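3.2 Erhebung der Demonstrationen

Die Annahme, dass mehr Demonstrationen zu besseren Strategien führen, wird in der Literatur selten geprüft, weil die Kosten der Erhebung meist nur als Gesamtzahl der Episoden berichtet werden. Auch wir haben zunächst so gezählt. Am Standort Jaltitz wurden 2.552 teleoperierte Episoden aufgezeichnet, verteilt auf die Teilaufgaben Taster drücken, Kippschalter umlegen, Drehknopf einstellen und Prüfstecker umsetzen. Von diesen Episoden gingen nach der Durchsicht 1.442 in das Training ein. Der Rest wurde verworfen, überwiegend wegen Abbruchs durch die Bedienperson, in kleinerem Umfang wegen fehlerhafter Zeitstempel. Wir halten dieses Verhältnis nicht für ungewöhnlich schlecht. Ungewöhnlich ist vermutlich nur, dass es hier angegeben wird.

Die Teleoperation erfolgte über die Software Keskinen, die Ablage und Versionierung der Rohdaten über Storport. Aufgezeichnet wurden Gelenkwinkel, Greiferöffnung, Kraftwerte am Flansch sowie die Bilder zweier Kameras, von denen eine am Handgelenk mitgeführt wird. Die zweite, ortsfeste Kamera lieferte die Übersicht, erwies sich bei den Steckaufgaben jedoch als wenig hilfreich, da der Arm die Buchsen in der entscheidenden Phase verdeckt. Für die in Abschnitt 4 diskutierten Varianten wurde deshalb ausschließlich die Handgelenkkamera verwendet.

Als Prüfobjekt diente eine modulare Aufgabentafel, die frei auf dem Tisch liegt und zwischen den Episoden von Hand verschoben und gedreht wurde. Die Vorgabe an die Bedienpersonen lautete, Lage und Winkel »deutlich« zu verändern. Eine genauere Vorschrift gab es nicht, und das rächte sich: Die nachträgliche Auswertung der Lagen zeigt eine auffällige Häufung weniger bequemer Stellungen. Abbildung 2 gibt eine Ansicht wieder, in der die Tafel schräg zum Greifer liegt und die Bedienelemente zum Teil am Bildrand verschwinden.
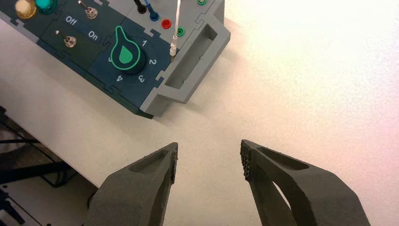 Abb. 2: Ansicht der Handgelenkkamera bei geöffnetem Greifer. Die Aufgabentafel liegt schräg auf dem Tisch; Messing- und Petroltaster sind oben angeschnitten.

Zwei Schwierigkeiten lassen sich an dieser Ansicht festmachen. Erstens ist die Beschriftung »Off« und »On« neben den Kippschaltern mit der Tafel gedreht. Ein Modell, das den Schaltzustand aus der Hebelstellung ableiten soll, muss diese Drehung mitlernen, und es ist keineswegs gesichert, dass es das tut. Ebenso gut kann es sich die Helligkeit des Tisches oder den Umriss des Rahmens merken. Zweitens ist am Drehknopf eine der Ziffern halb vom Knopf verdeckt. Für die Annotation der Zielstellung mussten wir in solchen Fällen auf Nachbarbilder zurückgreifen, was die Zuordnung verlangsamte und nach unserer Einschätzung nicht fehlerfrei blieb.

Um den Einfluss der Lagehäufung abzuschätzen, wurden 314 Episoden zurückgehalten, deren Tafelstellung im Trainingsteil nicht oder kaum vorkommt. Dieser Prüfteil ist in den oben genannten 1.442 Episoden nicht enthalten. Er ist klein, und er wurde von denselben Personen am selben Tisch erhoben. Von einer Prüfung auf Generalisierung im strengen Sinn kann daher keine Rede sein; allenfalls lässt sich erkennen, ob ein Modell bereits an einer mäßigen Drehung scheitert. Aussagen über andere Beleuchtung, andere Tische oder andere Greiferfinger geben die Daten nicht her.

Skeptisch sind wir auch gegenüber der verbreiteten Praxis, Demonstrationen nur nach Erfolg oder Misserfolg zu filtern. Eine Episode kann mit umgelegtem Schalter enden und dennoch ein schlechtes Vorbild sein, etwa wenn die Bedienperson mehrfach neu ansetzt oder die Tafel mit dem Finger verschiebt. Das Annotationsschema Sammont, das wir im Januar eingeführt haben, sieht dafür vier Güteklassen vor. Die Übereinstimmung zwischen den Annotierenden war bei den beiden mittleren Klassen so gering, dass wir sie für die Auswertung zusammengelegt haben. Ob die verbleibende Unterscheidung für das Training einen Nutzen bringt, wird in Abschnitt 4.1 untersucht. Der dort gefundene Effekt ist schwächer als erwartet und verschwindet bei den Steckaufgaben ganz.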